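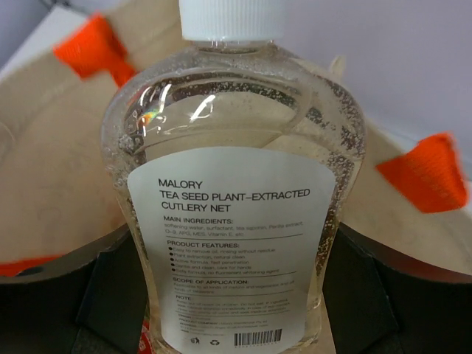 How many demonstrations does a robot arm need before it can copy a simple pick-up task?

Mine needed 100 to get anywhere decent, and the first 23 were so bad I threw them out. The number depends a lot on how steady the person doing the demonstrating is, and I was not steady at all in the beginning.

So, this is my report for the spring robotics project. I spent most of March teaching an arm to grip household bottles and put them down somewhere else, using two ways of showing it what to do. One was hand guiding, where you grab the arm and push it through the motion yourself. The other was remote control, where I held a small handheld controller and the arm followed my hand. I called the project Jellby (it was the name of my folder and it stuck).

Getting set up

The arm was on loan from the department and I recorded everything with a program called Brostulora, which saves the joint positions along with the video from the wrist camera. It took me 2 whole afternoons to get the video and the joint data to line up. The clocks were drifting apart, so the arm would already be closing its fingers while the video showed them wide open. If you're doing this next year, check the timing first! I recorded a bunch of stuff before I noticed and none of it was usable.

Hand guiding

I figured this one would be easier, and for the big movements it was. You can feel where the arm wants to go and you get a nice smooth path. The trouble is that my own arms kept ending up in the video. A policy trained on those clips has learned to expect a pair of sleeves, and then at test time there are no sleeves. Closing the gripper was also awkward, as I had to reach over and press a button while holding the wrist still with my other hand, and the wrist always dipped a bit when I did it.

Remote control

This felt terrible for the first hour. I kept turning my hand the wrong way, and I closed the fingers too early more times than I want to write down. But it got better fast, and the videos were much cleaner. After a while I stopped looking at the arm and just watched the wrist view, and my grips got a lot straighter once I did that.

Clear bottles were the hardest thing I tried. The shiny spots move around when the camera moves, and I think the policy was paying attention to those. Bottles with a big printed label went better, probably since the label gives it something solid to aim at, though I only have a hunch about that and no test to back it up.

What I trained

I trained 3 policies, one on hand guiding only, one on remote control only, and one on a mix. The remote control one was the best at closing on the bottle squarely. The mixed one moved more smoothly but sometimes paused right before gripping, like it couldn't decide. Hand guiding alone mostly missed.

Stuff I'd change

I'd move the bottle around more between recordings. I got lazy and kept setting it down in nearly the same spot, and the policy got lazy too. I'd also take more breaks, because my late evening demos are jerky and you can tell. The Aguirre lab down the hall let me read their notes on recording corrections, where you take over when the robot starts to mess up and save just that part. I ran out of time to try it, but it's first on my list for the fall. My recordings are in the Mukau shared folder, with the bad ones kept separate.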